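Call for Participants: Laundry Folding in the Home

Nustel invites adults who do their own household laundry to take part in a study of how clothes are folded, stacked and put away at home. The study is open to applicants living in Plakamden and the surrounding district. There are 60 places. Applications are accepted until the end of October, or until all places have been filled.

Background

Most published guidance on folding assumes a large, flat, clear table. Many households have no such table, or use it for other things, and fold on a bed, a sofa or the top of a chest of drawers. The surface may be soft or sloping, and is often covered with a throw or blanket. The study examines how people manage ordinary garments in these conditions, with particular attention to trousers, which are long, slip easily and are folded in many different ways. The findings will be used in the second edition of the Zaidi household guide, which is distributed to first-time tenants.

What taking part involves

Participants will be visited at home on 2 occasions. Each visit lasts no longer than 50 minutes and may be arranged for the morning or for the early evening, up to 7 p.m. During the visit you will be asked to fold a small quantity of your own clean laundry in the place where you would normally do so. The items should include at least one pair of trousers, one long-sleeved top and one towel. Everything else is for you to decide — the order of work, the method of folding and where the finished items are put.

Please do not tidy or rearrange the room before the visit. Blankets, cushions and soft toys should stay where they are usually kept. Ironing is not part of the study, and participants are not expected to have any special skill. Applications from those who dislike folding are as welcome as any other.

After the second visit you will be asked to complete a short written questionnaire on how often you do laundry, where clean clothes are kept before folding, and which garments you tend to leave until last.

Who may apply

Applicants must be aged 18 or over and must fold laundry at home at least once a week. Shared houses are eligible, provided that the other residents agree to the visits. Persons employed in a commercial laundry or in clothing retail are asked not to apply on this occasion.

Payment

Participants who complete both visits and the questionnaire will receive 300 euros, paid by bank transfer. Those who withdraw after the first visit will receive half of this sum. You may withdraw at any time without giving a reason.

How to apply

Please write to the Household Studies Office, Nustel, Flodinero House, Plakamden, giving your name, a telephone number, the number of people in your household and a sentence or two on where you usually fold your clothes. Applicants will be informed of the outcome in writing.

Black trousers laid lengthwise on a pink blanket with white bows
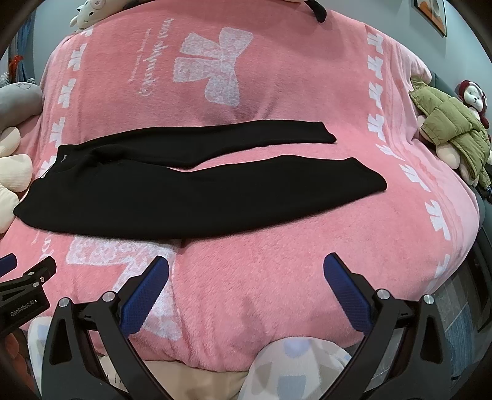
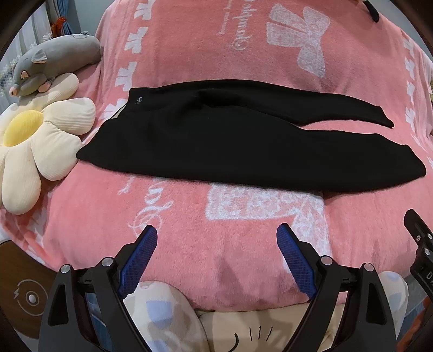 Heidrun Ortner
Study Coordinator, Household Studies Office, Nustel

Questions about eligibility or access requirements may be sent to the Study Coordinator at the address given. Please state whether you would prefer a reply by letter or by telephone. Applicants who need an interpreter during the visits should mention this when they first write — the office will make the arrangements at no cost to the participant.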